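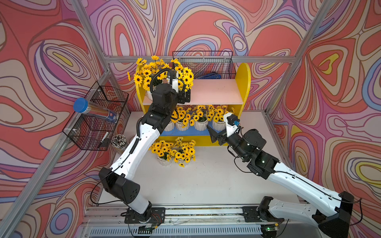
Plendine is the sample set that comes with the Kadell two-arm bench, and it exists so that anyone thinking of renting or buying a bench can spend a few evenings with the recordings before they spend any money with us. We picked a task that looks easy from across the room and gets harder the closer you stand: tidying potted sunflowers onto a small two-tier shelf. Both arms ride on one long rail at the front edge of the table, and they often have to work at different heights, one up among the blooms on the top shelf while the other points toward the level below. The swirly walls are part of the standard Kadell enclosure, and yes, you can order them plain (but please look at the note on backgrounds further down before you do!).

Plendine sample set, version 2
Released September 1, 2021
Prepared at Widmont by Chia-jung Mak and Valter Fjeld

14 shares | 6 comments

What you get

The download holds 188 episodes. An episode is one attempt at the shelf task from the moment the operator takes hold of the controls to the moment they let go, and we kept the untidy ones along with the good ones. Each episode has its own folder with the video streams, the joint positions for both arms, the gripper openings, and a short text note typed by the operator. Some of the notes are a full paragraph and some of them say "ok." We thought about cleaning them up and decided we liked them the way they were, and a customer who tried the first version told us the grumpy ones were the most useful part of the whole package.

There is one fixed view of the workspace and one view from the wrist of each arm. Video and joint data are both stored at 20 samples per second. If you've worked with faster recordings before, that may feel a little slow to you, but the task doesn't have any throwing or catching in it, and it keeps the download to a size that a normal office connection can manage over lunch.

Everything was collected by hand control. An operator moves a matching pair of small arms and the arms on the bench follow along. Nothing in the set was produced by a trained policy, so you're welcome to use every episode as a demonstration, provided you check the result label first.

The task itself

Pots start on the table, on the shelf, or in a mix of the two. The operator is given a goal for the episode, such as filling the lower level, moving a bouquet on the upper level to the other side, or simply making the flowers in a pot face outward. Goals are written in plain words in the file called goal.txt, and the wording varies quite a bit from one operator to the next, which we wanted.

The pots are white and have a textured surface, and the flowers are artificial. We tried a bare pot early on and found it far too polite. Once there's a bouquet in it, everything changes: the leaves get in the way of the rim, the heads lean on their neighbors, and the wrist view fills up with yellow at exactly the moment you'd like to see the pot. If you're judging whether our bench is any good for soft, crowded, awkward items, we believe you'll get a much fairer answer from this than from a pile of colored blocks.

You'll also notice that flower heads come loose now and then. We don't stop the episode when that happens. The operator may pick the head up or leave it lying, and the note usually says which.
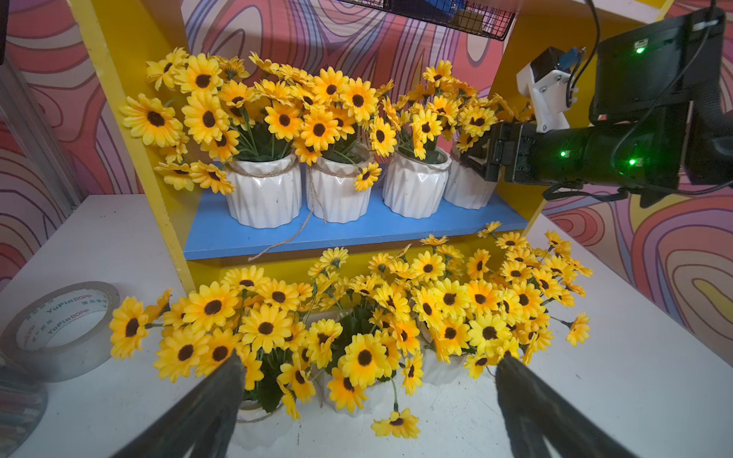

Other objects stay within view through a good part of the set, pens and pencils mostly, and we left them where they were on purpose. Most benches we visit have a few things lying about, and a policy that falls over at the sight of a pencil isn't going to last long in a real workroom. None of these objects is ever part of a goal. Their positions aren't labeled and they may shift between sessions, so please don't use them as landmarks.

Folders and files

Each episode folder contains:

goal.txt, the goal in plain words
note.txt, the operator's own remarks
joints.csv, positions and gripper openings for both arms
overview.mp4, the fixed view
wrist_left.mp4 and wrist_right.mp4, the wrist views
result.txt, one of "done," "partly," or "stopped"

"Partly" is the label that brings us the most mail. It means that the pots ended up where the goal asked but something else was left in a state the operator wasn't happy with, such as a bouquet turned to face the wall. It's a judgment call. Two operators might well disagree, and in a few cases ours did, in which event we kept the label given by the person who was driving.

All files share one clock. Timestamps count up from the start of the episode, in seconds, and the first row in joints.csv lines up with the first picture in each video. In version 1 the right wrist view was sometimes a hair late. Valter spent most of June chasing that one, and it's fixed here, so if you wrote a correction for it, please take it out again or you'll be introducing the very problem you were trying to solve.

A note on backgrounds

People tend to have strong feelings about the enclosure walls. Chia-jung chose a busy pattern after we'd had trouble on an earlier job for Westerberg, where a policy trained against a plain white wall became very unhappy as soon as a colored poster went up behind the bench. We can't promise you that a loud wall will make your own policy sturdier. We do find that it makes weak spots show up sooner, and it's nice to learn about those while the bench is still on trial. The panels lift out without tools, and plain gray ones cost the same.

Known rough edges

The flowers hide things. In many episodes a wrist view loses the pot altogether for a while, and we haven't marked those stretches.

Lighting is the ordinary room lighting at Widmont, and it drifts a little between morning and late afternoon sessions. We didn't correct for it.

All the operators were right-handed, and we suspect it shows in which arm gets the fiddly half of the work. If you're planning to compare the two arms, please keep that in mind.

There's no force data. The bench doesn't measure it in its standard form, and we'd sooner leave the column out than fill it with something estimated from motor current. Gripper opening will tell you when the fingers closed, but it won't tell you how hard they were squeezing.

We would not use this set to judge how the bench handles real plants. Artificial stems spring back and real ones often don't, and we've got no recordings with soil or water anywhere near the rail.

About the bench on offer

The Kadell bench is sold or rented as a complete unit: both arms, the rail, the aluminum-post enclosure, the cameras and their mounts, and the pair of control arms for the operator. Rental is $520 a week with a minimum of 2 weeks, and that price includes a setup visit and a half day of practice with one of us. We bring the sunflowers along for the practice session if you'd like them. Most people do! It's a good way to find out how your hands feel about the controls before you put your own parts on the table, and you can compare your first tries against the episodes in this set.

If you'd rather not do the recording yourselves, we can collect for you at Widmont. Send us the objects and a page of goals in your own words, and we'll return folders in the same layout as these, along with anything the operators thought you ought to know. Smaller jobs are fine. Please tell us early on if an object is heavy, sharp, or irreplaceable.

Use and credit

You may use Plendine for research, teaching, and trying out your own tools, and you may share things you train on it. Please don't resell the recordings. A line saying "Plendine sample set, Widmont" is plenty of credit, and if you find a mislabeled episode, send the folder name and a sentence on what you saw. Corrections go to Chia-jung, questions about timing or the bench hardware go to Valter, and either of them will pass your message along if you pick the wrong one.

6 comments | Share 14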